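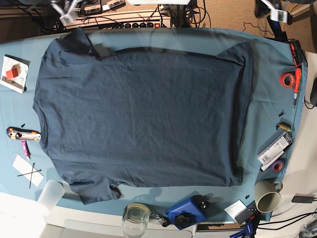
T-shirt laid flat on the light blue table cloth, with the two grippers at the far side of the table.

Drellcombe Table Cloth and Work Area Kit
For two-arm garment handling stations
Item 557

The Drellcombe Table Cloth and Work Area Kit is supplied to laboratories, training rooms and small workshops in which robot arms handle clothing on a shared table. It consists of a fitted cloth, boundary markers and a printed practice guide, and is intended to help operators keep one consistent working surface from the first run of the day to the last.

The kit does not replace the risk assessment for the station. The robot manufacturer's instructions take priority wherever they differ from the guide.

What is supplied
One plain light blue cloth, hemmed on all sides
32 adhesive boundary markers
Four under-table cloth clips
One practice guide, spiral bound
One wall sheet with the start and stop checks
One station log, 300 lines

Garments, hand tools, arms and grippers are not included.

Intended use
The cloth gives a soft, even background for folding, flattening and sorting tasks. Its color was chosen to stand apart from most everyday garments. A dark slate-blue T-shirt, for instance, remains easy to tell from the cloth. Pale blue garments should be used only after the operator has confirmed that the vision system can find the hem and both sleeves.

Good practice on the table
The guide divides the table into three areas: the garment area, the reach area and the rim. The following points are taken from the section on daily operation.

1. The garment area holds the garment and nothing else while the arms are powered.
2. Knives, screwdrivers and other pointed tools are stored away from the reach area before the arms are enabled. Blades are retracted.
3. Open cups, mugs and glasses are kept off any table that carries powered equipment.
4. Small parts such as clips and connectors are placed in a lidded tray. A part lying on the cloth can be picked up with the fabric and carried into a gripper.
5. Objects left in place on purpose, for clutter trials, are listed in the station log by name and position. They are put back in the same position for each run of the trial.
6. Cables and power adapters are routed away from the operator's standing position and from the travel of both arms.
7. The stop control is within reach of the person supervising the run and is never covered by the cloth.

Clutter trials are permitted under the guide, but they are a separate class of work. Each one requires a named supervisor, a written object list and reduced arm speed. Tools with exposed blades may not appear on the object list.

Garment placement
A garment may be laid in any direction, provided the direction is recorded. The log uses the neckline as its reference point — "neckline left" means that the collar is at the operator's left hand and the hem at the right. Turned corners and raised folds are also noted. Ordinary wrinkles are not.

Care of the cloth
Machine wash cold and dry flat. Do not use fabric softener, which leaves a film that may alter grip. Replace the cloth when the weave is pulled or when stains remain after washing. An iron on low heat may be used on the reverse side.

Sizes
Item 557-A: for tables up to 32 inches deep
Item 557-B: for tables up to 83 inches long
Other sizes are made to order through the Drusulby workshop.

Revision of the guide
The current edition was prepared by Rajeshwari Shetty and Jacinto Mendoza and reviewed for Drellcombe by Constanza Herrera. It takes effect on Saturday, September 22, 2018. Customers holding the April edition may request the replacement pages for daily operation and clutter trials without charge.

Ordering and support
Orders are accepted from institutions and registered businesses. Please state the item number, the table dimensions and the number of stations. Questions on the practice guide should be addressed to Kiprono Athumani, Station Practice Desk, Drellcombe. Spare markers and station logs are sold separately.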